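Leave the Fingers Alone: A Case for Boring Maintenance on a Two-Arm Cell

Uliana Hutsuliak

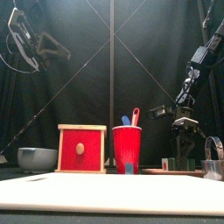
Most of the trouble I get called about on tabletop manipulation cells is blamed on the fingers. The grasp slips, the approach is off by a little, and the first thing anyone does is take the fingers off and put a different set on. I have done it myself more times than I care to list. My view after a long stretch of looking after a two-arm cell is that the fingers should be the last thing touched, and that the order in which a cell is checked matters more than how often.

The cell I have in mind is the one we call Enda. It has two arms over one table, a curtain at the back, a camera-like wrist module, and a set of household objects that go out in the same layout for the reference run. There is a cup with utensils in it, a small box with a knob, a bowl, a row of blocks, a clear container. None of it is demanding. The reference run is 100 grasps, and a healthy cell should finish it with no more than two misses. When the misses climb to eight, the log fills with notes about grip force, and grip force is very seldom the cause.

My first check is cables. A cable that runs free along a moving arm is a spring, and it pulls differently at every pose. The loop at the wrist should have enough slack to reach the worst pose in the program and not enough to catch on anything below it. People set that loop with the arm parked, which is the one pose where it does not matter. Set it with the wrist turned to its limit, then go to the other limit and look again. I would sooner see an ugly loop with a proper clamp behind it than a tidy one held with tape.

My second check is the camera mount. Any module that hangs off the side of a wrist will get knocked sooner or later, and a mount can rotate by an amount you cannot see and still ruin a pick at the far side of the table. Put a witness mark across the joint with paint pen. It costs nothing and it answers the question in two seconds. We ran Enda for 37 days without witness marks and recalibrated every time someone had a doubt. After the marks went on, most of those doubts were settled by looking.

Third is the table and whatever the cell is referenced to. This gets skipped because the table does not move. Tables do move, and so does anything laid on top of them. If a board sits on the work surface and the program takes its height from that board, then the board is part of the machine and needs stops or screws. The same goes for overhead frames. A pole that can be pushed by hand will be pushed by hand, usually by a person reaching past it to set out the objects.

Only then the fingers. Clean the pads, check the fasteners, close the gripper on a feeler gauge at the tip and again near the palm, and write both numbers down. If they match the last entry, put the tool away.

The argument against this order is that it is slow, and that a finger swap takes a few minutes and often makes the problem go away. I grant that it often does. Changing fingers means driving the arm to the service pose, cycling the gripper, and homing it afterward, and any one of those steps may shift a snagged cable or clear a stale offset. The fault then comes back the following week with a different set of fingers on, and the record says the fingers were bad. I went through the Postgate log last November, where a second cell of the same layout is kept, and found one pair of fingers that had been condemned and returned to service over and over. I measured that pair. They were in tolerance.

There is a fair objection from the Hassanpour side of the building, where the people running the cell and the people repairing it are the same people. They say a fixed order wastes time when the cause is obvious. If a finger is visibly bent, replace it. I have no quarrel with that. What I object to is the swap made on suspicion, with no measurement before and none after.

I would also keep the two arms on separate sheets. One sheet for the cell hides the fact that the left arm and the right arm wear differently, as they will if one reaches over the table while the other waits above it. On Enda the sheets are clipped to the controller door, one per arm, with the four checks in order and a blank for the two gauge readings. Skirkau copied the form and added a line for brake noise. I have since added it to ours.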